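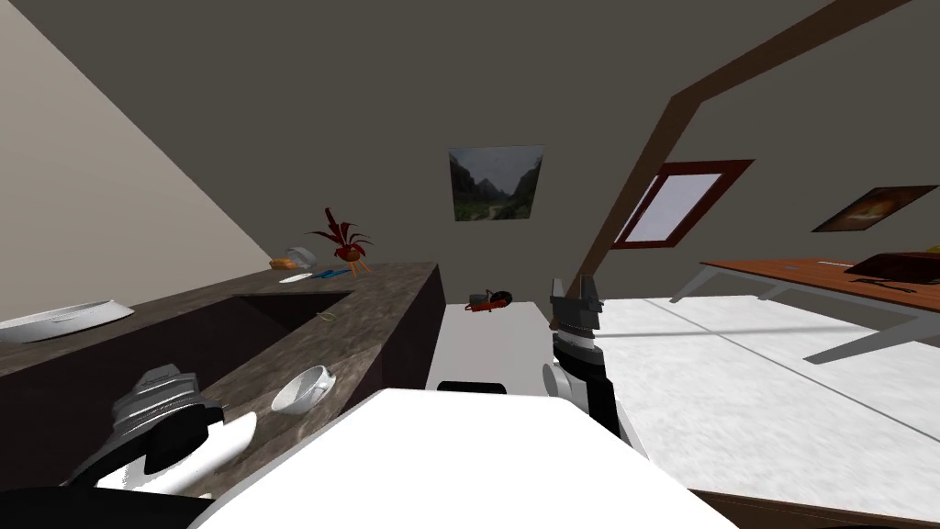

About us

Sonumard is a small research group working on robots with two arms. We started with 5 people in one room, and now we are 9. Our group is led by Lakshmi Kamath, and Lwazi Nkosi is responsible for the simulation.

Our main question is how a robot can learn household tasks before it enters a real house. For this we use a method which we call Trokau. The robot practises in simulated rooms, and in each new room we change the furniture, the objects and the slope of the ceiling. Until now we have built over 4,000 rooms, kitchens and attics among them.

In our last study, the robot trained with changing rooms made fewer mistakes in picking up small dishes than the robot trained always in the same room. With knives and other flat things the difference was small, and Kumaresan Murthy is now studying why.

We welcome student visitors every September. Please write to Rajeshwari Unnithan at our office.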